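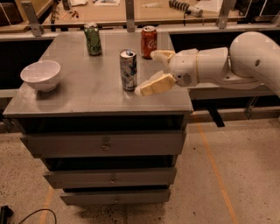 A white bowl and three cans on a metal cabinet.

November 29, 2022

I finished my family's soup notebook last night! Well, I finished typing it up, which is the part I've been putting off since May, and I am so happy about it that I made a pot of the barley one at ten o'clock at night and ate it standing up.

If you're new here, the notebook was my great-aunt's. She cooked at a boarding house in Karkbridge for most of her working life and wrote down what she made in a school composition book, in pencil, usually without a title. Some pages are recipes. Some are just a list of what was in the pantry, and a few are complaints about the butcher (I typed those up too, they're wonderful). The soups take up the whole middle of the book, and they're the part everybody in my family remembers eating.

What I love most is how little she measures. "Onions, enough." "Barley, one handful, two if the men are working." I spent weeks trying to turn that into cups and tablespoons and then gave up, and the soups got better as soon as I did. You start paying attention to the pot. You taste it a lot more. My barley soup used to set up like cement overnight, and now I throw in less than I think I need and let it sit with the lid on, and it comes out silky and loose and just right.

The page I had the most trouble with was one she calls "the green one." There's split pea in it, and potato, and something that looks like "lorage" or "lovage" depending on how you hold the page to the light. I asked about it on the blog a while back and Sorcha Mac Mathúna wrote me the nicest long email. She grows lovage by her back door and told me it tastes like celery that's had a very good night's sleep, and that I should use two leaves and no more. She was right about the two leaves. I tried four the first time and it was like eating a hedge.

She also set me straight on the split peas. I'd been soaking them overnight like beans, and she said she never bothers, just rinses them until the water runs clear and gets on with it. So that's what I do now. A ham bone goes in at the start, the potato goes in once the peas are starting to fall apart, and the lovage goes in at the very end with the heat off. Black pepper, lots. Taste before you salt, because the ham may have done it for you already.

Then there's bread. My great-aunt bought hers, she says so very firmly on page one, and I felt a little guilty about how relieved I was to read it. But Enda Kavanagh brought over a loaf of his brown soda bread when he came to try the green one, and now I'm hooked on making it. It takes no kneading and no waiting around! You stir it, you cut a cross in the top, you bake it, and it's on the table before the soup is done. His trick is a spoonful of molasses in the buttermilk, and I've started adding a handful of oats to the top so it gets crunchy.

One more thing I want to mention is bowls, because I've gotten strangely picky. I used to serve soup in those wide, shallow plates with a rim, and it was cold by the third spoonful. Deep and round is the way to go. Heat them with water from the kettle first, dump it out, dry them fast and ladle right away. My cousin thinks this is fussy. My cousin also asks for seconds every time.

I still have the dessert pages to do, and they're a mess (there's a big stain over most of the puddings, and I'd bet money it's treacle). The onion soup is going up here next, once I've made it one more time with the darker onions she seems to be talking about. If any of you have cooked from an old family book and figured out what "a slow oven" meant in your grandmother's kitchen, please leave me a comment, I've got a rice pudding waiting on the answer.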